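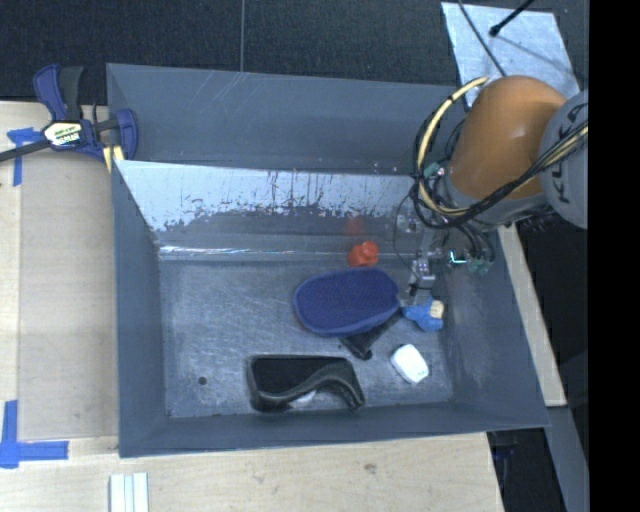 Getting scratches out of an old steel sink - worth it?

mossy_kettle
We've moved into a house with a big old steel sink in the utility room and the bottom of it is scratched to bits. I've had a go with bicarb and a sponge and it looks cleaner but no smoother. My brother-in-law reckons you can sand it back with wet and dry paper and it'll come up lovely. Has anyone done this? I don't want to wreck it in my first month here!

Tantrum78
Done it on two sinks now. Go with the grain, never in circles, and start finer than you think you need. Took me an afternoon and my arms ached for days, but I was chuffed to bits.

pardoe_lane
I'd leave it alone. It's a utility sink, it's for muddy boots and paint brushes. You'll have fresh scratches in it by the weekend and then you'll notice every single one - at the moment they all blend in.

Tantrum78
Bit gloomy that! Mine still looks decent after 11 months and we wash the dog in it.

pardoe_lane
Small dog?

Tantrum78
Lurcher.

Abílio Baptista
I used to fit kitchens and I'm with pardoe on this one. Before you do anything, find out which way the grain runs (look at it side on with a torch) and try a patch at the back where the washing-up bowl would sit. If it's a thin sink it'll drum and flex while you rub and you'll never get it even. We had an Orklow in our old place, nearly 25 years old, and all it ever got was washing-up liquid and a dry with a tea towel.

mossy_kettle
No idea on make, there's a stamp underneath but it's half gone. Might say Eskildsen? It feels pretty thick when I knock on it.

fennel_ann
Whatever you do, keep wire wool away from it. My mum used it on hers and ended up with little rust spots all over, bits of the wool had stuck in the scratches. Cream cleaner and a soft cloth got most of them off in the end.

Tantrum78
Agree with that. Nylon pads only.

mossy_kettle
Right, I'll try a patch at the back with the fine stuff and see. If it goes wrong I'm putting the bowl over it.

pardoe_lane
Put the bowl over it now and save yourself the paper.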